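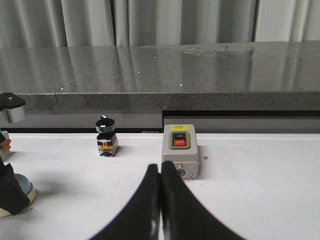 Push-button switch box with ON and OFF buttons, and a rotary selector switch with a black knob.

RADIMCOMBE, 1/17/19 – Tavent has added small control parts to its trade counter in Radimcombe. Machine shops and repair firms can now buy push-button boxes and selector switches singly, with no minimum order.

The counter stocks 40 types of switch and holds 2000 parts on site. Orders placed before noon are ready for pickup the same day. Larger orders, up to 200 pieces of one type, ship from the Zandeck warehouse within 8 working days.
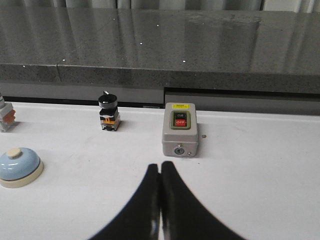 The gray switch box has a black ON button above a red OFF button.

Selector switches are sold complete or as separate knobs and contact blocks. Customers replacing an old part may bring it to the counter for matching – staff will check the fit before the sale.

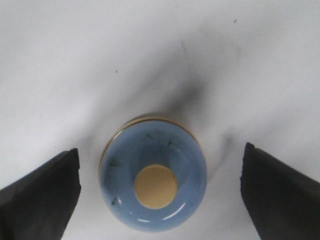

Tavent will also take back unused parts in their original bags for 40 days after purchase. Kourkoulas account holders can use their existing account numbers at the counter. A printed price list is available on request, and the next one is due in July.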